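Home Recorders Wanted, Trimcombe Project

Posted June 30, 2018
Contact: Amna Paracha, participant lead

We're looking for people who would enjoy spending part of their week tidying, sorting and moving ordinary things in their own homes, with a hand-held gripper in each hand. Every movement you make becomes an example that our learning system, Niazi, studies so it can learn to handle household objects. So far we have 2,781 usable recordings from 107 homes, and we would love to have yours in the next round!

You don't need a technical background. Our best recorders so far include a retired florist, two bus drivers and a student who does all her sessions at the kitchen counter. What matters most is patience, a steady pace and a willingness to do the same small job again with things in a slightly different spot.

What the work is like

A session runs two hours, with breaks whenever you want them. You pick a task from the list (put small items into a container, take them out again, move a box to the other side, pull out one tissue) and record it until you've filled your card. The grippers are light and you'll get the feel of them quickly, though soft things take practice.
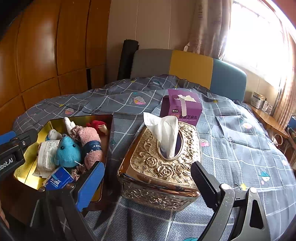 Niazi learns most from homes that look lived in, so please don't clear everything away before you start. Beds, tables, sofas and floors are all welcome as work surfaces, and patterned covers are great. We're short on shiny things and fuzzy things in particular. A tin with a gold inside, holding a plush toy, a couple of scrunchies and a packet of tissues, gives us several kinds of grip in one place, and a tissue box with raised roses on the lid is a lovely challenge next to it. If you own something odd or fancy, use it!

What we provide

A pair of grippers, chargers, memory cards and a carrying case, all on loan. A half-day of paid training at our Stutwood office, or at your home if you live in the Gistdale area. A phone line to a real person during working hours. Pay is $239 for each set of 4 accepted sessions, and training is paid separately at the same hourly rate.

Who can apply

You should be 18 or older, able to use both hands comfortably for short stretches, and have a room where you can work without interruption. If you share your home, everyone in it needs to agree before you record. Put away letters, bank cards, medicine labels with names on them and family photos. You can ask us to delete any recording, before or after you've been paid for it.

How to apply

Send a short note to Amna Paracha at the Stutwood office with your name, the town you live in, the hours that suit you and a few lines on the rooms you could use. Tell us about three objects you'd like to record and what makes them tricky to pick up. We read every note and answer all of them. Renters, large families and people in very small apartments are all encouraged to write in.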